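About Mindotent

Mindotent tests and documents technical textiles for makers of tents, awnings and work clothing. The company was set up by Ferdinand Fuchs and Domenica Leitner, who had both worked in fabric finishing at Steiner. It has two sites, Toser (laboratory and office) and Pulau (sample storage).

Scope of work

We measure tensile strength, tear resistance, water column, color fastness and shrinkage after washing. Standard orders are reported within six working days. Samples are conditioned overnight before testing - customers should allow for this when planning deliveries. Each report lists the method, the sample direction and the spread of results. Tested material is kept for two years, then returned or recycled.

The sample archive held 1,853 fabrics as of Jan 7, 2020. Access is free for current customers by appointment.

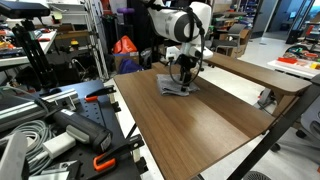 Folded gray cloth on a table in the workshop at Toser.

Inquiries about test methods go to Domenica Leitner. Pricing and contracts are handled by Ferdinand Fuchs. The Pulau site does not accept deliveries in November - stock is checked during that month.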